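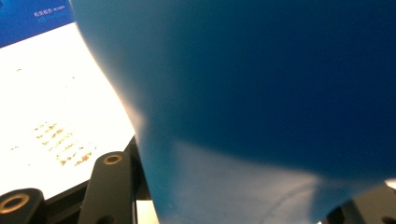
About Rellen

Rellen is a publisher of fiction in translation. We issue novels, novellas and short story collections in English, mostly from the Nordic languages and from German, with a smaller number from French and Dutch. The office is in Burkville. The list is edited by Gudrun Rønning, who also reads for Norwegian and Danish.

The company began as the translation imprint of Ruchti, a printer of academic monographs, and became independent when Ruchti stopped commissioning new work. The backlist was transferred in full, together with the contracts, the typesetting files and the correspondence with translators. Titles first issued under the old imprint keep their original ISBNs until they are reset. A reset edition receives a new ISBN and carries the Rellen name on the spine and title page.

What we publish

The catalogue holds 60 titles in print. Most are by living authors. Each book is published as a paperback with flaps and as an ebook. Hardbacks are made only for library orders, in a single binding, and are not returnable.

We publish two series besides the general list. Basto contains short novels under 400 pages in the first printing, set in one format and priced alike regardless of length. The second series, Basto Papers, contains essays and letters by authors already on the list. It is not open to submissions.

Poetry, drama and books for children fall outside our range. We do not publish work written originally in English.

How books are chosen

A title reaches us in one of 2 ways: from the foreign rights holder, or from a translator who has read the book and wishes to translate it. In the last reading period, which closed in October, we received 373 proposals. All were logged on arrival and given a first reading from the sample. Where the sample was in English only, the original was requested before a second reading.

Second readings are done by two people working apart, at least one of whom reads the source language. Their reports are kept on file and are sent to the proposer on request, with the readers' names removed. The final decision is made by the editor. A book may be declined at this stage because rights in a neighbouring territory are still in dispute, and in such cases the proposal can be sent again once the dispute is settled.

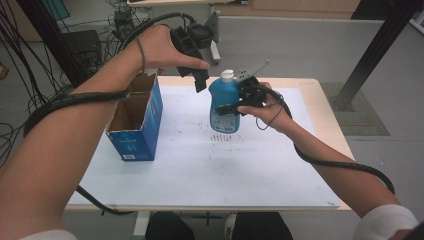
Translators

The translator's name appears on the front cover, the title page and all publicity material. Copyright in the translation stays with the translator. Payment is made per thousand words of the English text, in three parts: on signature, on delivery and on publication. Royalties are due from the first copy sold and are accounted twice a year.

Edited text is returned to the translator with all changes marked. Changes to wording after that point need the translator's written agreement. Corrections to spelling and punctuation follow the house style sheet, which is sent out with the contract.

Prizes

We enter books for prizes where the rules allow the author and the translator to share the award. Entry fees and the cost of submission copies are met by the company. Where a prize requires a contribution to publicity from the publisher of a shortlisted title, we decide case by case. Authors and translators may ask that a book be left out of any prize, and should do so in writing before the closing date for entries.

Trade and rights

Booksellers can order through the usual wholesalers or direct from Burkville. Direct orders are sent on firm sale unless agreed beforehand. Review copies are supplied as PDF files; printed copies are sent to newspapers and journals with a confirmed reviewer.

Rights queries should give the title, the territory and the format sought. Requests to quote short passages in reviews need no permission. For anthologies and course packs, please state the number of copies and the page range.

Page last revised 17/11/2024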